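The Apple Account

Colton McKinnon had been hired to compare two controllers, and by October he had opinions about both of them. Cilar was the expensive one. It thought for a long time and then moved like a butler. Rostilero was the cheap one, and moved like the butler's nephew.

The job was to put an apple in a drawer. Colleen Gosselin, who had written the test plan, considered it a fair task because her son could do it, and her son could do almost nothing.

"Same apple, same drawer, same arm," she said. "We change the controller and leave everything else alone."

"And the fingers?"

"Leave the fingers alone, Colton."

He had wanted to talk about the fingers. He had a folder about the fingers. He closed the laptop on it and went back to the monitor, where the head camera was sending up its view of the day's business. 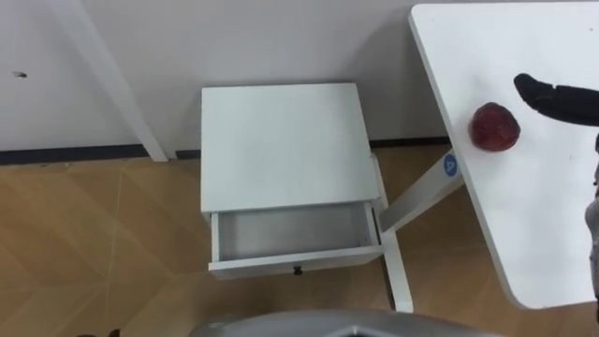 Finger by the apple, drawer open.

The client was a fruit packer called Penner, which owned 1001 crates and wanted to know who would be filling them in ten years. Penner did not care about controllers. Penner had asked, in its only email, whether the robot could be made to look friendlier from behind.

Colton typed up the log. Cilar, 397 tries. Rostilero, 349, the difference being a long lunch and an argument over whose turn it was to reboot. He had promised himself he would stay neutral, the way a judge at a pie contest stays neutral, by eating everything and saying little. But he had begun to root for Rostilero. It made its mistakes so quickly that there was hardly time to hold them against it.

"You're smiling at the screen," Colleen said.

"I'm reviewing footage."

"You're reviewing a drawer."
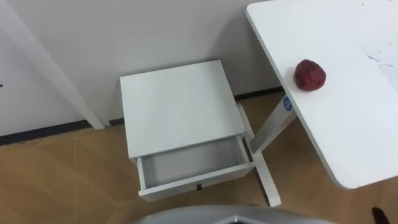 The head camera's view of drawer and fruit.

She pulled up a chair. Colleen had spent six years at Starton, where they tested grippers by the hundred and gave each one a number and a funeral. She did not root for things. She asked him what he would write in the report if he had to write it before dinner.

"That Cilar is better," he said. "And that I'd sooner work with the other one."

"They won't print the second part."

"Then put it in small type."

She switched to the side camera and they both looked at that for a while.
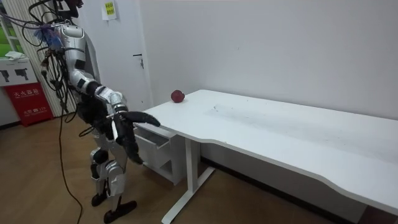 A controller, Colton believed, showed its character in the waiting. Any of them could look clever in the middle of a reach. You learned more from how it held a hand out over the corner of a desk, black fingers pointed forward, with one small dark red apple for company and the other hand hanging down as if it had been told to stay out of this. Cilar held a pose like that as though it were being painted. Rostilero held it like a man at a buffet who has spotted his boss.

"Which one is this?" Colleen asked.

He checked the log. The log said test. He had been meaning to fix that.

"You don't know," she said.

"I have a feeling."

"Put the feeling in small type too."

They ran it again after coffee, with labels, Colleen reading each one aloud in the voice she used for parking tickets. Colton kept his hands in his pockets and his eyes on the wrist. He did not mention the fingers until nearly four o'clock, and then only in passing - a remark on length, a word or two about the tips. She let him finish. She even asked to see the folder.
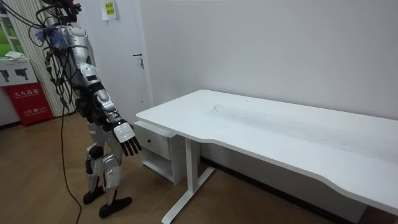 Part Two: The Folder

It was longer than she had expected, and there was an index.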